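The Sorting Table: a gallery of sorts

Hi all, and welcome to the page I promised Milagros back in January! A few of you asked how I set up a table for sorting odds and ends, so I've put it all together here with a line or two for each bit. I'm no expert (my garage in Havbridge would prove that in a heartbeat), but I've done a fair amount of small-parts sorting over the years and I do have opinions about tape.

1. The paper
Brown paper, the wider the better, straight off the roll. I like it because little dark bits show up nicely and you can scribble on it. It'll crease no matter how carefully you lay it down, so I've given up fussing over that. Percy irons his. I love Percy, but no.

2. The grid
Dark blue tape, lengthwise strips first and then the crosswise ones. Do the long runs in one go if you can, and get someone to hold the other end! Squares don't need to be perfect. What you want is a way of saying "second row, third along" to the person across from you without a lot of pointing.

3. The bins
Blue plastic, open tops, nothing flash. I put a liner in when I'm sorting really small stuff, as it lifts straight out and you can tip the lot into a jar. Two bins close together is my favourite arrangement, one for the jumble and one for whatever colour or shape I'm picking out that day. 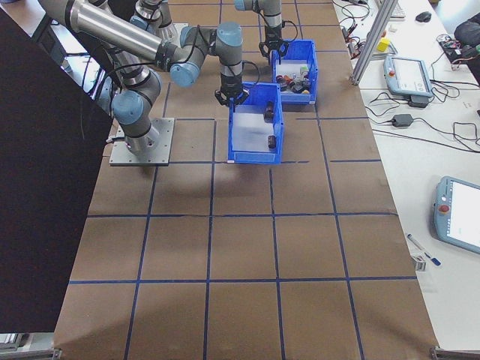
Dark pieces first, that's my rule. They're easy to spot against a pale liner and you get a nice quick start before the fiddly colours. Reds and oranges next, whites last, and by then you're usually down to a handful of things you can't identify and the kettle's on.

4. The jumble
My worst one ever was a tin of 581 beads, caps and bits of who-knows-what that Yu-na found at a market in Pullden. It took us a whole Wednesday afternoon and a packet of biscuits. Katherine kept the orange ones, and I've still got the rest in a jar on the windowsill.

5. Jars and labels
I use the 650 mL ones with the wide mouth so you can get your fingers in. Heriberto swears by ice cream tubs, which are cheaper and stack better, but then you can't see what's inside and you end up opening every single one. Masking tape and a marker will do for labels. Write the date on too if you're more organized than I am!

6. Packing up
Bins off first, then roll the paper from the far side toward you so any strays end up in the fold. Give it a shake over a tray. I reuse mine until the tape starts lifting at the corners.

More to come once I've tackled the button drawer. If you've got a grid layout you like better, send it along and I'll add it to the page.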